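Iststead Kitchen Robotics Club

4 min read · 115 shares · 2 comments

The Iststead Kitchen Robotics Club is a student club in Sadport that programs robot arms to do small cooking and tidying jobs. Members are mostly in their second and third years. The club is best known for its entry in the Tallon Table Challenge, a yearly contest for student teams held each February.

History

Started by Nimal Munasinghe, then a third-year student, after a class project on sorting blocks. He wanted something messier than blocks. The first meeting drew six people and used a borrowed laptop. A grant of $4000 from the student union paid for the first arm, and a further $2000 the next year went on spare fingers, cables and a second-hand computer.

The club had no room of its own at first. Meetings moved between a corridor, a storage bay and the back of a teaching lab before it was given shared floor space. The current rules were adopted on 15/09/2021 and set out who may run the arm alone, how sessions are booked and what happens to leftover food (compost, mostly).

Activities

Work is built around short kitchen tasks – moving diced vegetables from a bowl to a pot, stacking cups, wiping a bench, putting lids on. New members start with the bowl task. Each one drives the arm by hand for a few weeks, and the recordings are then used to train the software, which is called Saha. Runs are logged in a shared sheet with the task name, the operator and a pass or fail. Carrot is the usual practise food. Cheap, bright, holds its shape. Peas were tried and dropped.

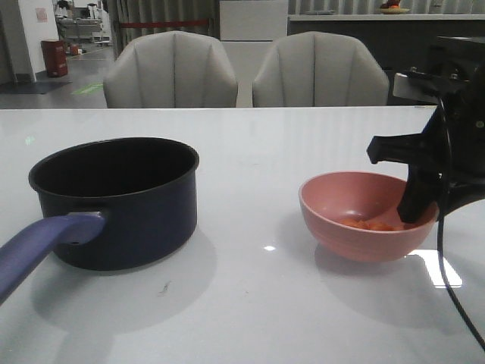
How does a new member learn to drive the arm?

By sitting with an experienced operator for three sessions, then doing a set of supervised runs before booking time alone.

Saha was written by club members over two summers and has been rewritten at least once since. The early version could only repeat a fixed path, so a bowl set down a few centimetres off would spoil the run. Later versions work from camera views and cope better with a moved bowl. Small pieces at the bottom are still the hard part, as is anything shiny. Version notes are patchy and some of the older ones are lost.

Competition

The Tallon Table Challenge gives each team one table, one arm and a list of tasks which is handed out on the morning. Scoring is by task, with points off for spills and for touching the arm during a run. Iststead placed ninth in its first year, fourth in its second – its best result so far is 991 points, good for second place. A protest over a dropped lid that year was turned down by the judges.

Teams can bring thier own fingers for the gripper but not their own arm. Iststead has used plain fingers at every contest. Soft tips were tested in the club and wore out too quickly.

Membership

Open to any enrolled student, no experience needed. The yearly fee is $15, waived on request. Sessions run in the evenings during term, with a longer block in the month before the contest. Alumni may attend but can't book the arm.

See also

Tallon Table Challenge
Saha (software)
Student clubs in Sadport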